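Ticket 301: Dell desktop powers on, no picture, beeps at start
Status: Closed
Opened by: Clyde Yazzie
Assigned to: Ignacio Escobedo
Location: Jadcombe workshop, back bench

Clyde, first note

Hi Ignacio! So the old Dell from the Wojcik job has decided it doesn't want to talk to me anymore. It was fine in May, I put it on the shelf, and when I plugged it back in this morning I got fans, I got a power light, and I got nothing at all on the monitor. It beeps at me too, then stops, waits a bit and beeps again. I swapped the monitor cable and tried a second monitor (the one from the front desk, which I know works) and it's the same story with both.

I'd really like to save this one if we can. It runs the Dredska label software and I do not want to set that up again on another machine!

Ignacio, 9:40 a.m.

Morning! A few easy things before you grab a screwdriver. Unplug everything except power, keyboard and monitor. Is the monitor plugged into the Quadro card or into the video port on the back of the board? With a card in there the onboard port may well be switched off. Also, what's the beep pattern?

Clyde, 10:15 a.m.

Plugged into the card. I tried the onboard port as well just to be thorough and got nothing there either. The pattern is hard to catch because the shop compressor keeps kicking in, but I'm hearing one long and then a couple of short, or maybe three short. I'll try again at lunch when it's quiet.

Side panel is off now. There was a good amount of dust in the front intake, which I vacuumed out (yes, with the little brush, and yes, I held the fan still).

Ignacio, 10:30 a.m.

OK, leave the beeps for later. Power off, cord out of the wall, hold the power button in for a few seconds. Then pull the memory, wipe the contacts with a dry lint-free cloth and put it back until the latches close. Same thing with the graphics card. While you're in there, I'd like to know what the processor looks like. If it's been running hot the paste could be like chalk.

Clyde, 12:50 p.m.

Long update, sorry! Memory first. It has the blue stick in the lowest slot, and I took it out and put it back twice, and the second time I got a much better click than the first. I'm a little embarrassed about that, but I don't think it was all the way in before. Tried a boot at that point and still no picture, still beeping.

Then I took the cooler off. The paste was dry and crumbly like you guessed, so I cleaned the top of the processor with alcohol and kept going until the cloth came away without any gray on it. The socket lever is down and the chip isn't wobbling, so I left it right where it was. I know you'd rather I not lift it out unless there's no other choice.
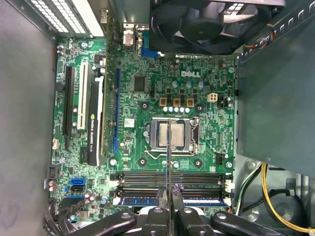

I also had a good look at the capacitors while the cooler was out of the way, since you always ask. I couldn't find any with a bulging top and nothing looked leaky to me, but I only had my desk lamp. Fresh Maltix paste is going on next, then the cooler, then I'll do the graphics card. I haven't touched that yet.

Ignacio, 1:05 p.m.

Good call leaving the chip alone. Small blob of paste in the middle, tighten the cooler screws in a cross pattern, and don't forget to plug the fan back in. When you get to the card, check the little catch at the end of the slot before you pull!

Clyde, 2:20 p.m.

We have a picture!!! The card was the problem, or at least reseating it fixed things. It came out way too easily, like the catch hadn't been holding it. I wiped the contacts, pushed it back in until it clicked and put the screw back in the bracket. One short beep and there was the Dell logo on the monitor. I had to set the clock again, so I'm going to order a new coin battery too.

The label software opened right up and I ran 94 test labels with no trouble. I'll leave it on until closing and keep an eye on the temperature.

Ignacio, 4:45 p.m.

Nice work. Closing this one. Put the battery on the Jadcombe account and reopen the ticket if it starts beeping again.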